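The letter from the records office said that Private Albert Mottram had died bravely at Susetport. Mervyn read it twice and put it down beside the teapot.

"They all died bravely," he said. "Have you noticed? Not one of them tripped over a rope."

Defne kept typing. She had found his great-uncle's name on a hospital list, dated in October, when he was supposed to have been dead for 3 weeks.

"Clerks make mistakes," said Mervyn.

"So do colonels."

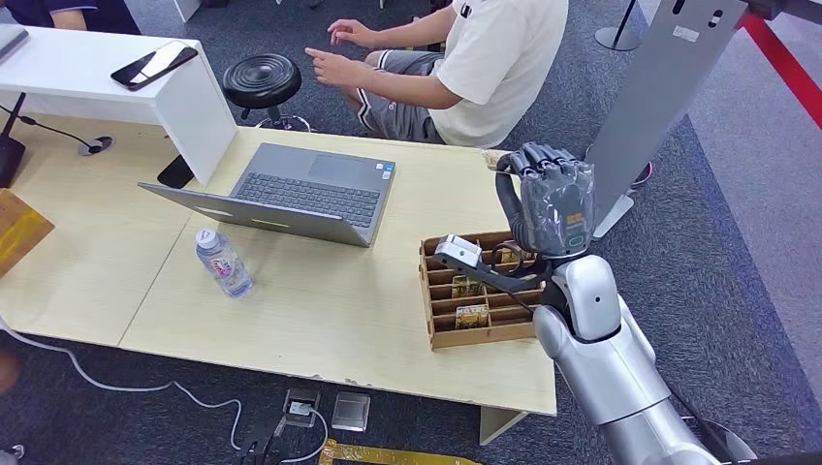 **Nazmiye Tokgöz**
*Fiction contributor*

He wanted to argue. His grandmother had kept the medal in a drawer in Fimwood and polished it every Sunday — a whole childhood of polish. She had never once told a story to go with it.

"Who signed for his boots?" he asked.

Defne turned over the photocopy. The signature was small and upright, with a hook on the final m. Mervyn had the same hook. His father had it too.

"That proves nothing," he said, and went to find his glasses.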